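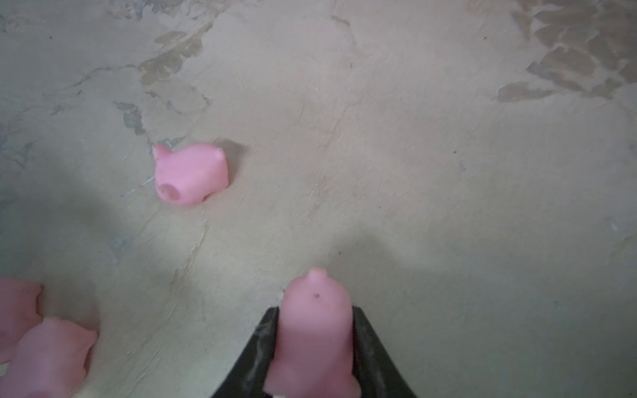
Figure 4. Wrist view during the small-object task: one toy pig held between the gripper fingers, three others on the concrete floor.

4.2 Planning the equipment purchase

The floor-level picking cell was budgeted in three parts: the arm and its mounting, the end effector with spare parts, and sensing. Earlier drafts of the plan treated the end effector as a minor accessory to the arm and gave it a single line. We separate it here for two reasons. Fingers and finger pads are replaced on a different schedule from the arm, and the choice of finger shape limits which objects can be used in the trials at all.

The object set for the small-object task consists of soft toys of one type and color (Figure 4). Using a single object type keeps the purchase cost of the set low and makes replacement simple, but it places a heavier load on the perception budget. Objects of the same color that lie close together or overlap from the camera's point of view must be separated by shape alone. In the view shown, two of the toys form a cluster at the lower left and are only partly in view, while a third lies clear of its neighbors. A camera with a wider field of view would reduce the number of partly visible objects at the cost of fewer pixels per object. Both options were priced.

Quotations were requested from three suppliers: Oltov, Evirine, and Flimex. Each was given the same written requirement, which listed payload, reach to floor level, finger opening, camera mounting, and delivery time. Oltov and Flimex quoted for a complete package. Evirine quoted for the end effector and camera bracket only, and its offer was compared with the matching lines of the other two. Training and travel were left out of all totals, as the suppliers handled them differently.

The Evirine finger set was priced at $424, including one pair of spare fingers. The Flimex set cost less at first purchase, but its fingers are sold only as part of a full gripper body, so that each replacement carries the price of parts that are still in working order. Over the planned project period, the Evirine set had the lower total. The complete sensing line, consisting of the wrist camera, bracket, cable, and one spare cable, came to $1,613. The spare cable was added after a review by Siriporn Kaewmanee, who noted that the cable run along the wrist is bent at every approach to the floor and that our first estimate had no allowance for it.

Finger wear deserves its own line in any plan of this kind. Floor-level picking brings the finger tips near or into contact with a hard surface, and the fingers should be treated as consumables. Scuffing and dust are visible on the inner face of the left finger in Figure 4. Light scuffing of this sort has no stated limit in the supplier documents, so we set our own inspection interval of 30 operating hours. At each inspection the contact faces are cleaned and the finger alignment is checked against a printed gauge. Labor for this step is charged to the operating budget and does not appear in the purchase totals.

The floor itself was the subject of some discussion. Resurfacing the work area was considered and then dropped from the plan. The existing concrete is stained and uneven in tone, with hairline cracks and patches of irregular outline, and a uniform coating would give the segmentation software an easier background. Against this, the sites for which the cell is intended have floors in similar condition, and results obtained on a coated surface would be of limited use in deciding what to buy for them. The money was moved to lighting. Shadows remain a concern -- the gripper and wrist can block light in the same region where the next object must be found -- and two adjustable lamps were included in the final order. A ring light on the wrist was priced as an alternative but would have needed a second cable.

Delivery time affected the order in which items were purchased. The arm had the longest lead time and was ordered first, with the mounting plate made in-house from the supplier's drawing. The end effector followed once the plate dimensions were fixed. All items were quoted with a warranty of 24 months, except the cables and fingers, which carry none. We therefore hold the spare fingers and the spare cable on site, listed separately in the inventory kept by Bayu Liem.

Two costs were underestimated in the first plan. The first was integration time for the camera bracket, whose hole pattern did not match the wrist flange and required an adapter. The second was storage for the object sets, which had been assumed to be free. Both have been entered as separate lines in the revised budget given in Table 3, together with the supplier quotations on which each line is based.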